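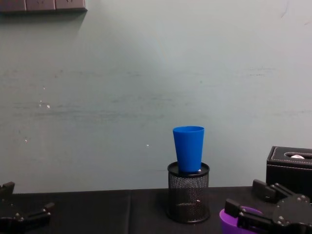 # Workplace Services Assistant (Desks and Shared Rooms)

**Employer:** Clinalen
**Location:** Pondico building, second floor
**Hours:** Part-time, 17 hours per week, mornings
**Term:** Fixed term to the end of March, with the possibility of renewal
**Applications close:** 10/11/2022

Clinalen invites applications for the position of Workplace Services Assistant. The successful applicant will keep the organisation's 79 shared desks and 9 meeting rooms in good order, and will report to the Office Services Manager, Jolanta Pawłowska.

## About the position

Staff at the Pondico building do not have assigned seating. Each desk is provided with a small set of common items, among them a pen holder and a tissue box, and is expected to be left ready for the next person. In practice, cups find their way into pen holders, stationery migrates between floors and walls behind the tables collect marks and smudges. The Assistant will return each workspace to the agreed layout before the afternoon staff arrive.

## Duties

- Clear desks of cups, loose paper and personal belongings, and take belongings to the lost property cupboard.
- Return pen holders and tissue boxes to their usual places at the back of the table, clear of the power outlets.
- Wipe down table surfaces and spot-clean painted walls, using only products approved for the finish.
- Refill pens, notepads and tissues, and record stock in Skello at the end of each shift.
- Report damaged furniture, outlets or fittings to the building manager. The Assistant does not carry out electrical work of any kind.
- Receive the monthly stationery delivery from Urbańczyk and check it against the order.

General cleaning of floors, washrooms and the kitchen is done under a separate contract and is not part of this position.

## Selection criteria

Applicants must be able to:

1. work without close supervision and follow a written room plan;
2. lift boxes of paper and move light furniture safely, with or without reasonable adjustments;
3. communicate clearly with staff, in person and by email;
4. handle other people's belongings with care and discretion.

Previous experience in an office, library, school or hotel is desirable. No formal qualification is required. Training in stock recording is given in the first week.

## Conditions

The position is paid at the Services Grade 2 hourly rate. An annual allowance of 800 dollars is payable towards work footwear and travel. Annual and personal leave accrue on a pro rata basis.

## How to apply

Please submit a résumé, the names of two referees and a letter of no more than one page addressing the selection criteria. Applications should be marked "Workplace Services Assistant" and directed to Jolanta Pawłowska, Office Services, Clinalen. Paper applications may be left at the front counter of the Pondico building.

Applicants who require adjustments to take part in an interview are asked to note this in their letter. Interviews will include a short walk through the second floor.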